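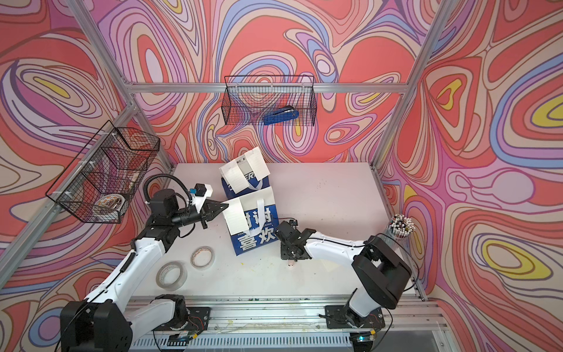

Jin-sol Sung wrote to us the week after our last open day that she'd expected a lecture and got a morning of asking questions instead, and could she please bring her mother next time. Yes, Jin-sol, bring her! We have plenty of stools.

So, hello – we're Trino, a small robot workshop in Lurkau, and I'm the one who answers the mail. We teach pairs of robot arms to handle ordinary stuff on an ordinary tabletop: rolls of tape, pencils, paper gift bags, whatever came out of the desk drawer that week. There are 4 of us on the payroll and 2 work cells, which we named Bang and Stonano after a very long lunch. Bang is the loud one (you'll hear it before you see it).

I came here from a print shop and knew nothing about robots. Leopoldo Meléndez hired me anyway, handed me a screwdriver and let me spend most of January on cables. I still like that part best. If you ask me about zip ties at an open day, I will talk for longer than you want, so consider yourself warned.

People always want to know about the wallpaper. We change the walls of a cell pretty often, and the swirly pink and purple pattern is my favorite so far. A robot that only knows plain gray walls can get confused when it moves somewhere busier, so we like to give it something busy to look at early on. Leopoldo says it gives him a headache. He has been outvoted.

Our next open day is Sat 8 June. Come by any time after breakfast, stay as long as you like, and if you want a go at steering the arms yourself, put your name on the sheet by the door when you get in – that line gets long fast. Kids are welcome as long as a grown-up stays with them. We'll have both cells running, and we don't rehearse, so expect a few dropped things and some muttering from me.

School groups, please write first so we can keep a weekday free for you. The coffee is free too, and a lot better than it was last year.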